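September 1, 2025 -- binder cabinet task, faults

Writing this up while I still have it straight. Two separate problems, and I don't want them to end up in the log as one.

The task is the one from the Otgate plan: take a blue ring binder, put it away in the low cabinet, close the doors. Left hand holds, right hand stays clear until the door step. I had the grip force limit at 18 N for both hands. 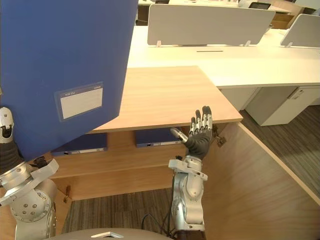
Fault one was on the left hand. The controller reported "grip stable" and then dropped to "no contact" 13 seconds later with no command in between. I stopped it there and supported the binder by hand before clearing the fault. Force trace is flat right up to the drop, so I suspect the contact sensor and not the grip itself. Deolinda Arruda thinks it is the connector again. She reseated it in the spring and it was fine until now.
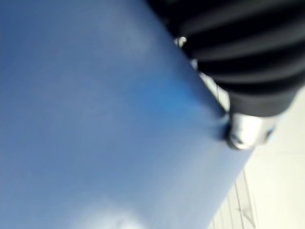
Wrist camera, metal tip against the blue surface.

Fault two is the door step. The planner marked both doors closed and moved on. The left one was not closed. The check only looks at the handle position, and with the door sitting crooked the handle still lands inside the tolerance. Vasco Godinho wants a check on the top edge as well. I agree -- it is cheap to add. 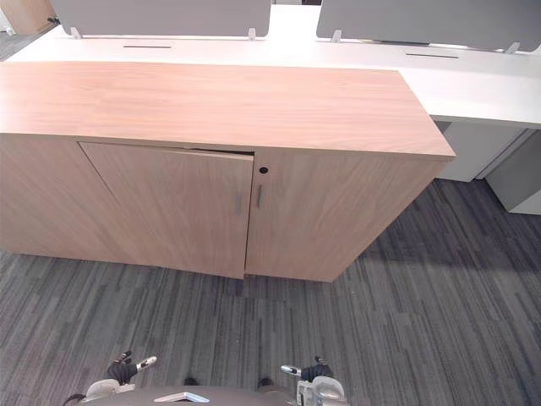 Things to do

Swap the left contact sensor, spare is in the Matos drawer. Keep the old one.
Rerun with the limit at 18 N before changing anything else.
Door check: add top edge, log the gap for each door.
Look at the door hinges. Deolinda has the small screwdriver.

After the stop I brought the right arm down slowly in manual, speed limit at 3 percent, and kept everyone behind the tape.

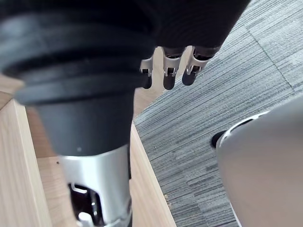
Can the arm be restarted from the pendant after a "no contact" stop?

Only once the hand is clear of the furniture and someone has checked the fingers by eye. The pendant will let you restart earlier than that, so don't go by the green light. Vasco is asking Stoltis if it can be locked out.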